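Horkero Opens Pop-Up Museum of Lost Office Mugs

Jan 5, 2018 - Horkero, the small museum that once gave a whole winter to doorstops, will open its next show in March. It is called "Whose Is This?" and it gathers 216 mugs left behind in the break rooms of 50 workplaces.

The mugs were collected by curator Rafia Kakakhel, who wrote to every office that would read her letters. Plelletti sent a crate. Qureshi sent one cup and a stern note asking for it back. 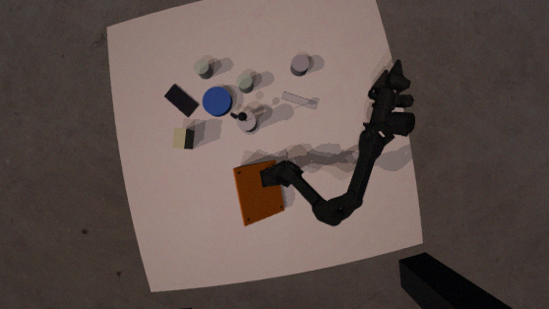
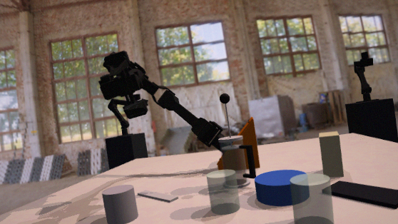
"We washed most of them," said Kakakhel. "Three were judged too historic."

Visitors may bring an unclaimed mug of their own and swap it for a cup of coffee, which will be served in somebody else's. Lionel Roussel, director of Horkero, expects a strong turnout from people who have been blaming the same coworker for years.

The show runs for 3 weeks. Tickets cost $6, or 50 cents for anyone who can prove a mug is theirs. Proof means a name on the bottom. Purnus is paying for the shelves and has asked that we mention the shelves.

Press contact: Lionel Roussel, Horkero front desk, mornings only.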